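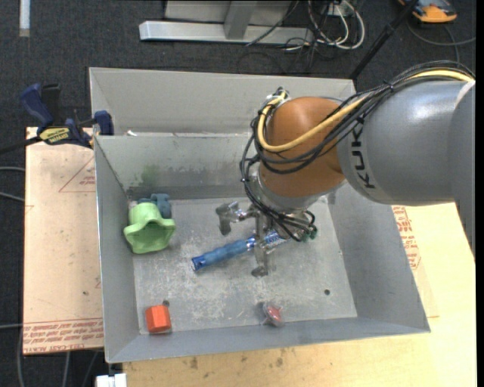
The arm at the bin, with the long blue tool under its gripper.

I've been itching to write this one up! All through January I've been working on grasp ranking, the bit of the software that looks at a heap of possible grips and decides which one to try first. Our old ranker (I called it Jitden, after a typo I never fixed) scored each grip separately and took the top one. Fine for blocks, hopeless for anything long, where it loved to grab the very end and then the thing would swing.

The new one is called Koech and it compares grips in pairs instead. You show it two grips on the same object and it only has to say which is better. I trained it on 2,412 pairs from our old logs, a tiny pile by most standards, and I half expected mush.

Then I ran 200 picks, 100 with each ranker, same objects, bin shuffled by hand between goes. Jitden got 64 out. Koech got 83! I went back through the logs twice before I believed it. Most of the gain is on the long, thin things, and it now goes for the middle far more often, which I never told it to do.

It still struggles with small stuff close to a wall. The fingers need room, and the ranker knows nothing about the sides of the bin, so it'll happily pick a grip the arm can't reach. I think feeding in the distance to the nearest wall would help, and there are 780 failed picks in the old logs I haven't touched yet (mostly wall trouble, from the few I've opened).

One more thing for anyone trying this: shuffle which grip comes first in each pair. I forgot, and my first version learned to answer "left" nearly every time. Took me a whole evening to spot. Wall distances are next on my list.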